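Review: Prodach 14-inch desk shelf from Lestaswood

I work from home four days a week and my desk was always full. Papers, chargers, cups, the post I did not open yet. I wanted a small shelf that lifts the monitor and gives me some room under it. After reading too many reviews I ordered the Prodach from Lestaswood, in the 14 inch depth. There is also a shallower one, but my monitor has a wide foot and I did not trust it.

Delivery took longer than the shop promised, and the first parcel had one leg missing. I wrote to Lestaswood with my order number, which ended in 3225, and they sent the leg without any argument. It is fair to mention this, as I have had worse service for more expensive things.

Assembly is easy. There are 2 legs, one board and a bag of screws. The paper instructions show the left leg upside down, so look at the holes and not at the drawing. I used my own screwdriver because the key in the bag is soft and it started to turn round after the third screw.

The board is the best part. It does not bend under my monitor, and the colour is calm and does not shine in the afternoon. I put a hot cup on it one time by mistake and it left a pale ring – after some days it was gone, but I use a coaster now. The edges are a little sharp at the front. If you rest your wrists there, you will feel it.

Before this I had the Fustura shelf, which is lighter and cheaper, but it moved each time I wrote by hand. My sister has the Van Damme model with a drawer. The drawer is nice for pens, but it takes the space where I keep my keyboard in the evening, so for me it was not a good choice.

The rubber feet deserve a warning. One came off in September when I pulled the shelf forward to clean. I glued it back and it has stayed. For a shelf which costs almost 100 dollars, I expected feet with screws.

I would buy it again, but I would wait for a sale. Four stars. 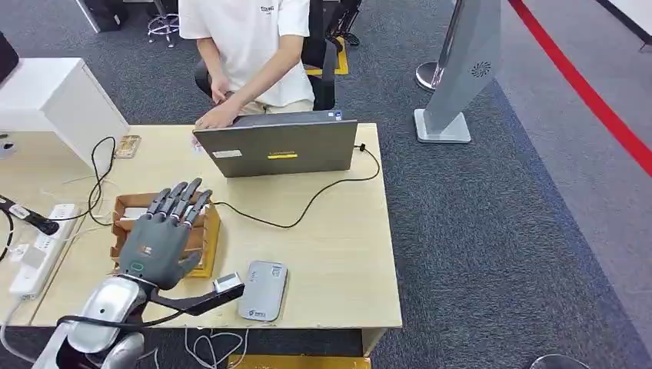
Lestaswood customer: Mine lost a foot as well, on the back left side. I asked the shop and they posted me a full set for free, so try this before you use glue. I agree about the front edge. I went over it lightly with fine sandpaper and now it is comfortable.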